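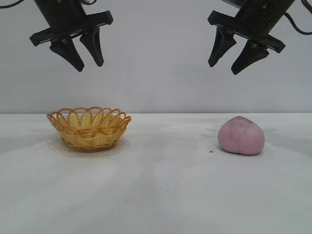

Right arm drops the peach short of the basket, left arm is fine

Posted by Katia Zuccaro in Benchtop & Small Cells

We run a two-arm cell, both arms hanging from a crossbar over a white table, controller by Dralosus, two-finger grippers on each side. The job is humble. Pick up the peach, put it in the yellow basket, lift clear, do it again until somebody goes home.

The left arm does this all day. The right arm has started letting go early, so the peach lands on the rim, thinks about it, and rolls back out. It's out by 14 mm toward the right side of the table, every time, which I suppose is a kind of reliability. It started in September after I swapped the fingers on the right gripper for new ones. Same part number, same screws, 19 minutes of work including finding the hex key I was holding.

What I've tried: rebooting (twice, with feeling), re-teaching the drop point (fine for an afternoon, then off again), and cleaning the fingertips. The cell is on program 1684 if that means anything to anybody. The basket sits on a clear plastic saucer, and no, the saucer is not glued down. Should it be?

Debora Morelli
Re-teaching the point is treating the symptom. If it was good for an afternoon and then drifted, something is moving, and you had that gripper apart recently.

Park both arms up over the table, open and empty, and power the right one down with the lockout on. Take hold of the flat plate the fingers hang from and try to rock it. Don't wiggle the fingers themselves, they always have a little give and you'll chase that for a week. If the plate moves, take the screws out one at a time, wipe them, and put them back with thread locker at whatever torque your manual gives. Go across the plate, not around it like a clock. I have met people who go around it like a clock.

While you're in there, look at the cable on that side. It needs a loose loop all the way through the wrist's travel. If it goes tight near the drop, it can tug on a loose plate just enough to spoil your day. Run the move at the slowest speed and watch only the cable.

Then redo the tool offset for the right gripper. New fingers means a new offset, even with the same part number. Part numbers are an opinion. After that, teach the drop point once more and leave it alone.

And yes, fix the saucer. Not glue. Put a ring of tape on the table so you can see when the basket has wandered, or you'll end up blaming the arm for it.

wirunach_42
had this, was the basket. someone on nights kept moving it to wipe the table

Promance
Have you considered a bigger basket?

Katia Zuccaro
The plate moved. Two of the four screws were finger tight, and the finger in question was mine. Cable has slack all the way, so that's off the list. Offset redone, point taught again, tape ring down. It ran through lunch without a miss, and I'll check the plate again at the end of the shift before I say anything brave. Promance, the bigger basket is under review.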